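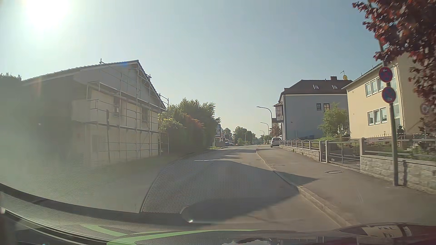 오른쪽으로 휘어지는 연석, 왼쪽 집 박공 쪽에 선 비계. 드리로프의 주택가 길.

비계가 서면 동네가 달라진다. 소리부터. 쇠파이프 부딪히는 소리, 클램프 조이는 소리, 그리고 라디오. 드리로프에서 사흘 묵는 동안 아침마다 그 소리에 깼다. 알람 필요 없음.

이번 호 주제는 '고치는 집'. 새로 짓는 집 말고, 사람이 살면서 고치는 집 얘기다. 박공지붕에 밝은 크림색 벽, 이런 집들이 이 동네엔 흔하다. 겉은 멀쩡해 보여도 지붕 끝, 발코니 난간벽, 창틀 주변은 다른 문제다. 손이 안 닿는다. 그래서 비계.

비계 일을 오래 한 요리스 데이크스트라를 점심시간에 겨우 붙잡았다. 샌드위치 들고 서서 인터뷰. "다들 지붕 얘기만 해요. 근데 돈은 바닥에서 새요. 땅이 기울었으면 밑받침부터 다시 잡아야 되거든요." 박공 쪽이 제일 까다롭단다. 꼭대기는 높고 양옆은 내려가니까 발판 단을 어디서 끊을지 매번 고민이라고. 그가 쓰는 임대 업체는 알러. 한 채에 기본 3주, 그 뒤로는 주 단위로 붙는다.

얼마냐고 물었다. 집주인 일서 카위퍼르스가 자기 집 견적서를 꺼내 보여줬다. 설치와 해체에 1633유로. 지붕 가장자리 손보고 벽까지 칠하니 따로 4000유로. "처음엔 페인트값만 생각했죠." 웃긴 했는데 표정은 좀. 비계를 세운 김에 발코니도 봤다고 한다. 발코니 난간벽 윗면에 금이 가 있었고, 그것도 같이 때웠다. 다시 세우면 또 돈이니까. 이건 만나는 사람마다 한 얘기다. 세운 김에 다 해라.

불편한 것도 있다. 어둡다. 위층 방은 파이프랑 발판에 가려서 낮에도 불을 켠다. 일서네 딸은 그 방에서 숙제를 안 하겠다고 버텨서 3주 내내 부엌 식탁을 차지했단다. 창문도 마음대로 못 연다. 그물망까지 치면 더 답답하고.

길 건너 사는 헤이스 데스멧은 딴 걱정. 나무다. 길가 덤불이랑 나무가 빽빽한 집은 비계 들어갈 자리부터 만들어야 하는데, 가지를 언제 치느냐로 이웃끼리 말이 길어진다. 그는 2월에 미리 쳐 두는 쪽. 잎 나오기 전에. "여름에 하면 치울 게 두 배예요." 자기네 집 담쪽은 벌써 끝냇다고.

페인트 색 얘기도 빼먹을 수 없다. 야외 색은 꼭 햇빛 아래서 볼 것. 해가 정면으로 들어오는 시간이면 연한 벽은 거의 하얗게 날아간다. 그늘에선 또 누렇게 보이고. 도장공 퇸 페르베이크는 견본판을 두 장 만들어 하나는 해 드는 벽, 하나는 그늘진 벽에 이틀씩 걸어둔다. 귀찮지만 나중에 다시 칠하는 것 보단 낫다.

계약 전에 물어볼 것, 수첩에 적힌 대로 옮긴다. 임대 기간 넘기면 하루 얼마인지. 보도를 막게 되면 허가는 누가 받는지. 밤에 사다리는 치우고 가는지. 해체 날짜는 누가 정하는지. 마지막 게 중요. 일서네는 칠이 끝나고도 엿새를 더 기다렸다.

다음 호는 지붕 기와. 요리스가 소개해 준 부지드의 기와 창고에 다녀올 예정이다.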